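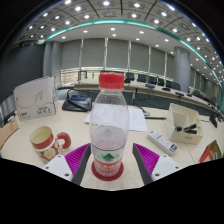
Jurgita Venckus asked after the last budget round why the department should pay for grippers at all before it has decided which robot they will serve. Her question sets the order of these notes, and I shall answer it first.

Opening (keep short)

Thank the Luik office for the use of the room. Remind those present that no order has been placed and that the figures are for planning only.

1. Why hand tools come first

A hand-held gripper can be bought, used and judged without an arm, a safety fence or a change to the building. The fingers are the part that meets the object. If they cannot manage a capped bottle or a mug on an ordinary table, a costly arm behind them will not help. We therefore ask for the tools in this financial year and the arm in the next.

2. What is requested

- 10 hand-held grippers, from either Givix or Privside
- 200 spare finger pads, to be held at Brunduswood
- 500 hours of staff time, shared between the two sites

Pause here. Heino Kuusk will want to know why the pads are a separate line. Soft pads are a running cost – they wear, and they should not be charged to the same heading as the tools. Last year they were, and the account was overspent by September.

3. Choice of supplier

Both firms have quoted. Givix is cheaper per tool but sells pads only in boxes of 300, so we would have to take two boxes and store the surplus. Privside will supply any number, with a longer wait for delivery. Ojārs Toom has set out the terms side by side in the handout. I do not propose to read it aloud.

If asked for a preference: Privside, provided that the delivery period is written into the contract.

4. Matters not yet settled

Insurance of tools taken between sites. Vlasta Petek is awaiting a reply.

Whether staff time is charged to the project or to the home department. This affects the total more than the choice of supplier does.

The arm itself. Do not be drawn on price. Jairo Inga will report separately once the trials with the hand tools are complete.

5. Decision sought

Approval of the three lines in section 2, and leave to negotiate with both firms until the contract is signed. Take questions on the pads before questions on the arm.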